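# film-dropoff: plastic film collection records, four towns

Read the "Known problems" section before you plot anything.

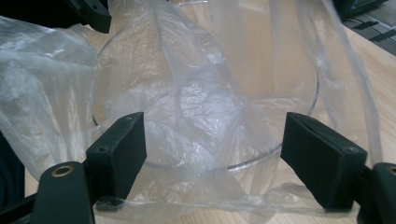 *Clear plastic bag, crumpled.*

## What is in the repository

The main table has 2257 rows. Each row is one emptying of a store drop-off bin for plastic bags and wrap, as written down by whoever emptied it. The records come from 23 stores in Resberg, Tulline, Quintana and Brustthorpe. I typed them up from paper sheets and, for Quintana, from a spreadsheet that had clearly been through several hands before mine.

The table says what was taken out of bins. It doesn't say what was recycled. I keep getting asked for "the recycling rate" and there isn't one here. There is no denominator, and past the loading dock there is no paper trail I was able to follow.

Files:

- `emptyings.csv` - the main table
- `stores.csv` - one row per store, with town, store type and where the bin stood
- `signs.csv` - the wording on the bin signs, typed as written, spelling mistakes included
- `notes.txt` - free text from the margins of the sheets, keyed by `row_id`
- `CHANGES.md` - what moved between versions

## Columns in emptyings.csv

| column | type | meaning |
|---|---|---|
| `row_id` | integer | stable between versions |
| `store_id` | text | joins to `stores.csv` |
| `month` | text | year and month only |
| `weight_lb` | number | weight of the full liner, blank if not recorded |
| `fullness` | text | `low`, `half`, `full`, `over` |
| `dirty` | text | `y`, `n`, or blank |
| `sent_to` | text | whatever the sheet says |
| `source` | text | `paper` or `sheet` |

`fullness` is a judgment by the person holding the liner. Plastic film springs back, so a bin that looks full at noon can be half empty after somebody leans on it. Two people at the same store can disagree about the same bin, and on the Tulline sheets they did, in different pens. I kept the first entry and put the second in `notes.txt`.

`dirty` was meant to flag food, receipts, produce stickers and the like. Blank does not mean clean. At some Resberg stores the column was never filled in at all, and I have seen one draft report treat those as the cleanest bins in the study. Please don't.

## Known problems

**Missing weights.** 601 rows have no weight. They are not spread evenly. Most come from smaller stores without a floor scale, and the rest bunch up in the weeks before holidays, when the bins were probably at their heaviest. Filling the gaps with the store average will pull your totals down. I haven't found a fix I believe in, so the blanks stay blank.

**Wet weight.** Bins that stood outside the entrance took in rain. `stores.csv` has an `outdoors` flag, but it records where the bin was on the day of my visit. Brustthorpe moved bins around without writing it down.

**The word "recycled" in `sent_to`.** This is the entry I trust least. Some sheets name a hauler. Many say only "recycled", and several say "back" or "truck". I left these as they are. A person at a service desk writing "recycled" is telling you what they were told.

**Store pallet wrap.** In Quintana, stretch wrap from the stockroom went into the same liners as customer bags. Sometimes there's a margin note about it. Any claim that Quintana shoppers bring back more film than shoppers elsewhere has to get past this first, and I don't think it can.

**The signs.** The wording varies more than you'd expect. One sign asks for "all plastics." Another lists bread bags and dry cleaning bags and then shows a drawing of a bottle. If you're comparing contamination between stores, start with what people were asked to put in.

## What it might be good for

- Checking seasonal patterns within a single store that kept its sheets well
- Teaching a class about messy records
- Comparing sign wording
- Arguing with anyone who quotes a town total

I would not use it to rank the towns or to estimate how much film was kept out of landfill. I'd be wary of before-and-after claims about the new bins in Tulline too. The new bins arrived along with new sheets, so the bins and the paperwork changed at once and you can't pull them apart.

## How rows were cleaned

As little as possible. Store names were matched to IDs by hand. Weights written in kilograms were converted, and those rows are marked `kg` in `notes.txt`. Obvious repeats (same store, same day, same weight, same handwriting) were merged. Days were then dropped and only months kept, at the request of the stores.

I did not remove outliers. Some of the heavy ones are surely wrong. A few are surely right, and the script I tried couldn't tell which any better than I could.

## Version 2

Released November 2022. The first version had the Brustthorpe weights shifted down by one row after a bad paste, so every weight in that town belonged to the wrong emptying. If you have a chart built on that version, throw it out. The rest of the changes are small and listed in `CHANGES.md`.

No third version is planned. The stores stopped keeping sheets in March and as far as I know the paper has been thrown away.

## Loading it

```
import pandas as pd
df = pd.read_csv("emptyings.csv", dtype={"store_id": str})
```

Leave out the `dtype` and the leading zeros vanish, along with half your joins.

## License and corrections

CC BY. Use it, credit the repository, and keep the known problems attached if you pass the table on. Corrections are welcome as issues, with a `row_id`. "The numbers look low" on its own will be closed. They look low to me too.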